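Home | Products | News | Stores | Contact

Print this page | E-mail this page

PRESS RELEASE

Rilimik Opens Kitchen Table Program for Small Apartments in Clivudville

CLIVUDVILLE, 04/09/2005 – Rilimik, the housewares store on Tiêu Street, is starting a program this month to help people in small apartments set up a kitchen where the table has to do more than one job. The program covers table setting, utensil storage and weekly tidying. It is free to anyone who rents or owns a home in Clivudville.

The program grew out of a survey the store ran over the winter. A total of 343 households sent back the form. Of these, 122 said they had no drawer set aside for forks, spoons and chopsticks, and kept them in a cup, a jar or a bag on the counter. Many also wrote that the kitchen table was the only clear surface they had for cutting, folding, homework and meals.

"People kept telling us the same thing in different words," said Hubert Kołodziej, store manager at Rilimik. "They have one table and it is always full. We sell storage, so of course we would like them to buy some, but most of what we teach in the class can be done with what is already in the house."

Each session is held in a small kitchen fitted out behind the store and takes five people at a time. Participants clear the table, put down a cloth, and then decide what is allowed to stay on it between meals. The answer is usually one upright holder for utensils, placed toward the back so the front of the table stays open. In the session kitchen the table wears a bright red cloth printed with smiling flowers, and a light blue plastic chopstick holder stands toward the back with black and pale chopsticks and a steel fork in it.
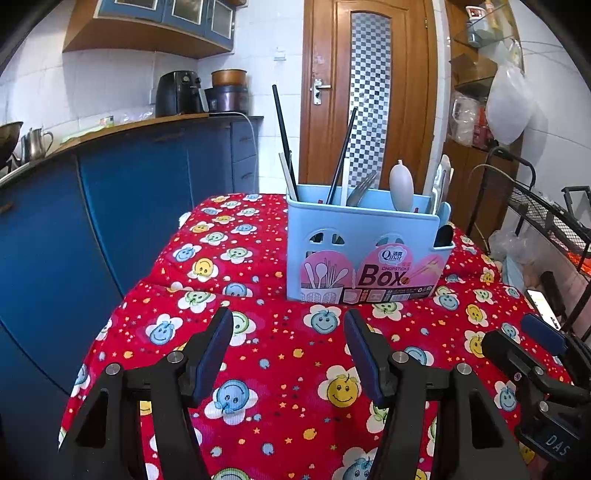
What the Sessions Cover

The first half deals with the table. Participants learn how to measure for a cloth, how far it should hang over the edge, and how to pull out folds before setting anything down. Printed cloths are recommended for homes with children – small stains show less on a busy pattern.

The second half deals with utensils. Long chopsticks and short forks can share one holder if it is deep enough to keep the long ones from tipping it over. Participants are asked to bring their own utensils from home and sort them into everyday pieces and guest pieces. Only the everyday pieces go on the table. The rest are wrapped and put away on a shelf.

Hwa-young Sun teaches the sessions. She worked in restaurant kitchens before joining Rilimik and wrote the two-page handout that goes home with each participant.

"A holder needs to be washed, and people forget that," Sun said. "Take everything out once a week, rinse it, turn it upside down and let it dry all the way. Wash the cloth the same day and you have done the whole table."

Dates and Sign-Up

There are 27 sessions planned through the end of April, with morning and evening times. Sign-up is at the front counter or by phone during store hours. Sessions last 90 minutes. Participants may bring one child, who does not take up a place.

Holders, cloths and shelf bins will be on sale in the store during the program. No purchase is required. Ivotix, which handles deliveries for the store, will bring orders to any address in Clivudville at no charge while the program is running.

About Rilimik

Rilimik sells kitchen and table goods for small homes. The store carries cloths, utensil holders, dish racks, shelf bins and folding tables, and offers basic repairs on folding tables bought there.

Media contact: Hubert Kołodziej, Rilimik, Tiêu Street, Clivudville

Print this page | E-mail this page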